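Sale a la venta la segunda fase de Komari, la urbanización entre encinas que mira al embalse

Por Jade Girard
Marzo
Compartido 98 veces · 5 comentarios

La promotora Flondgate tiene el placer de anunciar que este mes de marzo se abre, por fin, la venta de la segunda fase de Komari, la urbanización de parcelas que lleva ya un tiempo creciendo en la ladera de poniente, entre encinas viejas, tapias de piedra seca y ese silencio de media tarde que tanto agradecen quienes vienen de la ciudad. Son muchas las familias que nos habían escrito preguntando cuándo llegaría el momento (algunas, con una paciencia que nos conmueve), y a todas ellas queremos darles las gracias antes de entrar en detalles.

La primera fase se vendió entera, y quienes compraron entonces son hoy nuestros mejores embajadores. Varios han levantado ya su casa, otros siguen dándole vueltas a los planos, y hay quien de momento solo sube los domingos a comer bajo los árboles y a imaginar dónde irá la cocina. Todo nos parece bien: en Komari no se exige un plazo para empezar a construir.

Las parcelas nuevas parten de los 1000 metros cuadrados y se entregan con acometida de agua, luz y fibra a pie de linde. El camino principal está asfaltado hasta la rotonda alta, y desde allí salen tres ramales de zahorra compactada que se han trazado rodeando el arbolado, de manera que alguna curva es más cerrada de lo que querría un conductor con prisa. La ordenanza interior permite casas de una o dos plantas, con cubierta de teja o cubierta vegetal, y deja libertad en casi todo lo demás.

«Cuando paseé por aquí la primera vez me senté en una piedra y se me fue la mañana entera», cuenta Madhu Katiyar, directora comercial de Flondgate. «Luego volví con mi madre, que es muy suya para estas cosas, y me dijo que si no vendíamos esto es que no sabíamos vender. Yo invito a la gente a que venga sin compromiso, que traiga calzado cómodo y que se quede el rato que quiera. Las parcelas hay que pisarlas, y si puede ser a dos horas distintas del día, mejor todavía».
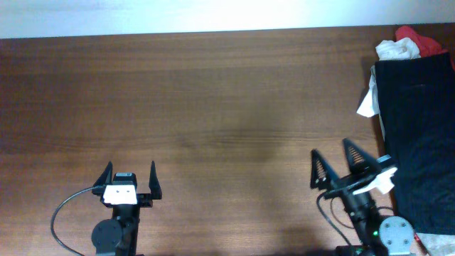
Una casa club para todos los vecinos

Junto con la segunda fase se pone en marcha la obra de la casa club, encargada al estudio Dubey, que ya firmó el pórtico de entrada. Tendrá un salón con chimenea, una cocina amplia para las comidas de vecinos, una sala de lectura orientada al norte y una terraza larga desde la que se ve el agua. El paisajismo corre a cargo del vivero Zotum, que plantará lavanda, romero, madroños y unos cuantos almendros en la bajada al embalse, donde habrá también un pequeño embarcadero para canoas y barcas sin motor.

Visitas y reservas

Las visitas se hacen todos los domingos a partir de las diez de la mañana, con salida desde la caseta de información situada junto al pórtico. El recorrido completo es de 3 kilómetros y se puede hacer a pie o en coche. Los perros son bienvenidos, atados en la zona de obra. Para reservar una parcela basta una señal del 5 % de su precio, y el resto se abona en la firma ante notario.

Quienes prefieran recibir antes el plano de parcelas y la lista de precios pueden pedirlos en la oficina de Flondgate, donde el equipo de Madhu Katiyar atenderá con mucho gusto cualquier duda, por pequeña que sea.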